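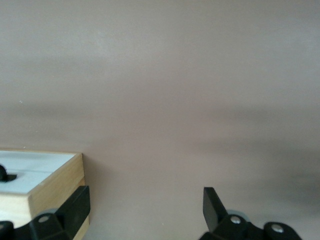 The mauve wall, with one of the wooden boxes in the corner.

Home Interviews Makers Rooms Archive About

At home with the boxes: Amparo Segura on small storage and big walls

11 Sep 2019

I'd been told to ask Amparo Segura about the wall first, so naturally I asked about the boxes, and we got round to the wall an hour later with the tea gone cold. She lives and works in Pledcombe, up two flights of very steep stairs, and she makes small wooden boxes - the sort you put keys in, or buttons, or the letters you can't bring yourself to throw out.

"People think a box is easy," she told me, moving a heap of sandpaper off the only spare chair. "It's six sides! What could go wrong? Well, all six of them."

She started after leaving Skurulport, where she did the accounts for a firm that sold boat fittings. Her neighbour Casimiro Miranda had a shed full of offcuts and wanted them gone before his daughter's wedding. Amparo took the lot home in a pushchair (it took her a whole afternoon) and had made her first box by the end of the week. The lid didn't fit. She still has it and it lives in the bathroom with the plasters in.

I asked about the white tops, which are what I'd have noticed first in any shop. Pale honey-coloured wood on the sides, grain and all, and then that clean white on top. Was it a decision, or did she just have some paint left over?

"Bit of both," she said. "I had a tin from doing the window frames. I painted one lid to cover a nasty stain, and Ainhoa came round and said, do them all like that. So I did them all like that."

Ainhoa is Ainhoa Sarmiento, who runs the stall at Drorklow market and has sold Amparo's boxes from the beginning. I rang her afterwards and she was very firm that the white was her idea. "Put that in," she said. So it's in.

The sides get oil and nothing else. Amparo tried varnish for one batch and hated it, said it made them look like they'd been dipped in syrup. She does the oiling in the evenings with the radio on and the back window open, even in winter, and has two jumpers set aside for it that aren't allowed anywhere else in the flat.

And so to the wall. It's a sort of mauve, or a taupe, depending on who you ask and what the weather's doing. I said mauve. Amparo says "mushroom that's had some good news". There was wallpaper when she moved in, brown ferns on cream, and under that another wallpaper, and under that a green gloss she describes with a word I can't print. She spent most of July scraping.

"Deividas did the top because I don't like ladders," she said. That's Deividas Rozīte, from downstairs. "And he did it beautifully, and then he told me he'd have gone for yellow."

She wanted it matt, with no shine at all, so that a box put in front of it would be the thing you looked at. There are no pictures on it and she won't have a shelf there either. I did point out a tiny white speck over on the left and she sighed like somebody who has had the conversation before.

"I know about the speck. I've got 2 tins left under the sink and I'm not opening one for a speck."

She sold 43 boxes over the summer, and a shop in Urquijo has now asked for 200, which she has said yes to and is slightly frightened about. Afonso Quintela, who cuts the timber for her, thinks she should get the sides done by machine. She's thinking about it. She wasn't thinking about it very hard while I was there, I have to say - she was busy showing me how a corner ought to meet, running her thumbnail along it to see if it caught.

I came away with one, of course. It's on my desk with stamps in it. When I asked what she'd make if she never had to make another box, she took ages over it and had another biscuit.

"A drawer, I think," she said.

Share this | 18 shares | 5 comments

Contact us | Copyright 2019 | Back to top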